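Bench notebook, two-arm cell, shared workshop
Wednesday, started 18:40

Mei and I had the evening slot. Plan was to get both wrist cameras usable, then try handing a phone from one gripper to the other. Arms are the Lolleo pair on the common rail, same as last time. Wilson Chávez has borrowed the torque screwdriver, so the mounting plate bolts were done by hand and want checking when it comes back.

1. Wrist cameras

Reprinted the camera bracket with a longer neck. The old one sat too close and the finger pads filled most of the view. The new one still shows the fingers but leaves enough of the table to be useful. Exposure fixed by hand, otherwise the pale tabletop pulls everything down and the dark phones turn into holes.

Motion blur is the remaining complaint. Anything close to the lens smears when the arm swings. Dropping the joint speed limit from 140 to 44 in the Wurneo config helped, at the cost of a very slow evening. Phones that lie face down are easy to find from the camera bump. The white one and the light blue one both show two lenses plainly.

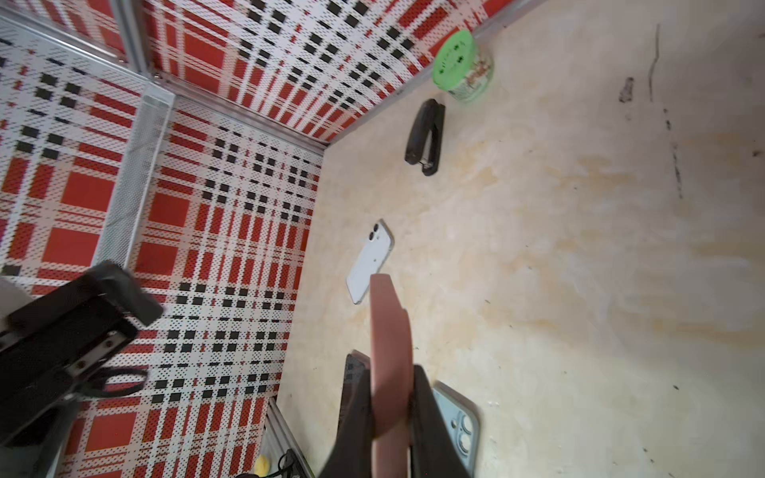 2. Two-handed hold

Objects on the table: the phones, the stapler, and the small round tub with the green lid, left near the back so the arms have something to avoid. I don't want to clear it all away. The planner ought to cope with a bit of clutter.

Grip force first. Started at 19 on the Nijs driver scale and left it there. Any higher and I would worry about the glass. The open-frame fingers are stiffer than I expected, so most of the give has to come from the controller.

The order we settled on is left gripper closes, lift, right gripper comes in from its own side, then both hold before anything lets go. The middle of the table is the only place where both arms reach comfortably. Mei Tillman wrote the wait condition, which checks both finger positions have stopped changing before the next step is allowed.

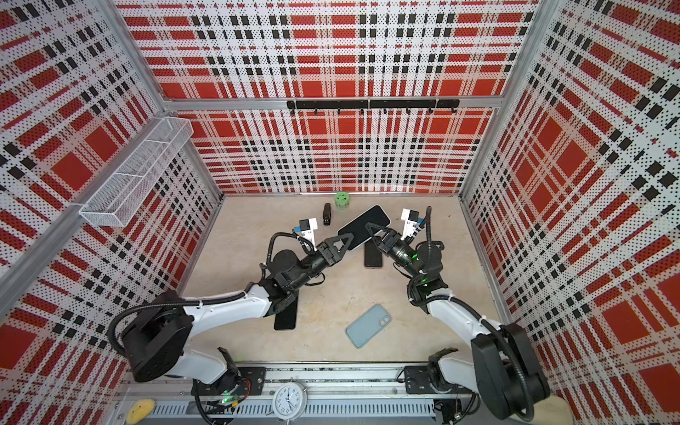
The wait condition times out after 2,000 ms, and I think that is too short at the reduced speed. Mei wants to make it depend on the speed limit. Fine by me, but she can do it in her own branch of Dritedov first, as I still have uncommitted changes to the config loader.

Cable routing needs another go. The left arm's loop swings wide near the base and I would like it shorter, with one more tie on the white segment. Same on the right if there is slack to spare.

To do:
Check plate bolts, both sides
Shorten left cable loop
Try speed limit between the two values above
Back up config before Mei merges

Stopped at 21:15. Power off at the wall, spare ties in the top drawer.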